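Packed lunch people: does the bread go in with the cheese or not

Forum > Kitchen and Home > Lunches, Picnics, Leftovers
208 replies, page 1

Cledeo
Posted 7:40 am

Settle something for our household. I do the lunches. I have done the lunches for years, with no pay and very little applause. My method is cheese in a small open tub, bread kept separately, everything introduced to everything else at the last moment. The other adult in the house believes this is fussy and that bread and cheese should travel together like a married couple.

I say bread next to cheese goes damp on one side and the cheese picks up crumbs. By noon you have a sort of grouting compound.

Who's right? (Me. But show your working.)

polta_east
Posted 7:52 am

You're right about the crumbs and wrong about the tub. An open tub isn't a lunch, it's a dish. Where's the lid?

Cledeo
Posted 7:55 am

The lid is wherever lids go. We own two lids and neither belongs to anything we own.

marrowfatpea
Posted 8:10 am

Bread and cheese together, always. A bit of damp is what makes it a sandwich. If you want them kept apart you may as well eat a cracker and be done with it.

Vorisero
Posted 8:31 am

Team separate. I've been putting up lunches for a crowd since April and I do it all on a brown mat, which saves the table and gives the crumbs somewhere to be. Cheese in the bin, bread out on the mat until I've decided what's going where.

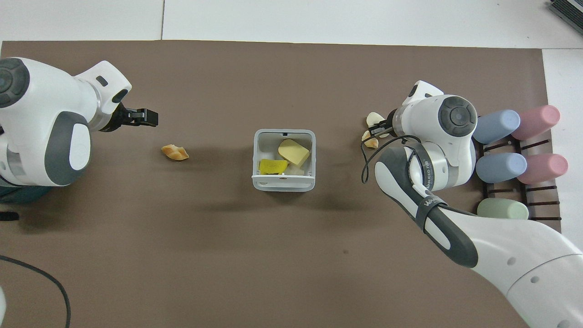
WHAT I PUT IN, SINCE SOMEONE WILL ASK

One wedge of something pale and firm. It holds its corners and can be eaten by hand.

A flat slice of something yellower, laid at the bottom so the wedge has company.

Bread in small pieces, crust included. Big slices fold, and a folded slice is a sad thing to find at one o'clock.

Nothing wet. No tomato. I'll not be taking questions on tomato.

marrowfatpea
Posted 8:44 am

Question on tomato.

Vorisero
Posted 8:45 am

No.

quietlarder
Posted 9:02 am

I like the little white bin but the sides look thin to me. I had a set like that, bought a pack of 20 for a church tea, and they went wobbly if you filled them past halfway and picked them up by one edge. Cheese on the floor, dog delighted.

Also you've one bit of bread over on the left all by itself. Was it being punished?

Vorisero
Posted 9:06 am

It's the crusty one. It knows what it did.

Thin sides are fine if you carry the thing from underneath like a civilised person.

tin_and_string
Posted 9:20 am

More interested in the rack behind. What are the pink and blue and green things lying on it? I've got a brown rack a bit like that and it's been used for shoes, then wine, then nothing, and now post. Pastels would cheer it up no end.

polta_east
Posted 9:33 am

Please don't turn this into a rack thread. The last rack thread ran to 1692 posts and two people still don't speak.

tin_and_string
Posted 9:35 am

I was one of them and I stand by the hooks.

Liu
Posted 10:15 am

Going back to the actual question. I used to do bread and cheese together and changed my mind over one hot summer. The cheese sweats, the bread drinks it, and you get a shiny patch that tastes of the inside of a lunchbox. If you must put them in one container, fold a bit of greaseproof between them. Butter on the bread helps too, right up to the edges.

Where I part company with Cledeo is doing any of it in the morning. Cut the cheese the night before, when you've still got patience. Bread in the morning, out of the bag, torn or cut, done.

marrowfatpea
Posted 10:22 am

Cheese cut the night before dries at the edges and curls. You've swapped a damp problem for a roof tile problem.

Liu
Posted 10:24 am

Wrap it.

marrowfatpea
Posted 10:25 am

So now there's greaseproof, wrapping, butter to the edges and a night shift. Mine takes under a minute and goes in a bag.

Liu
Posted 10:27 am

And how does it taste?

marrowfatpea
Posted 10:41 am

Of victory. And slightly of bag.

quietlarder
Posted 11:05 am

For what it's worth I asked the same thing at work and it split by age. Everyone who was sent to school with sandwiches in foil wants them kept apart now. I think we were all harmed by the same warm triangle.

Cledeo
Posted 12:50 pm

Update from the other adult, who has read the whole page over my shoulder: marrowfatpea is "the only sensible person on there" and may come for dinner.

I've pointed out that this means marrowfatpea would be getting my bread and my cheese, served separately.

marrowfatpea
Posted 12:58 pm

I'll bring a bag.

polta_east
Posted 1:14 pm

Still no lid, I notice.

Page 1 of 11. Next page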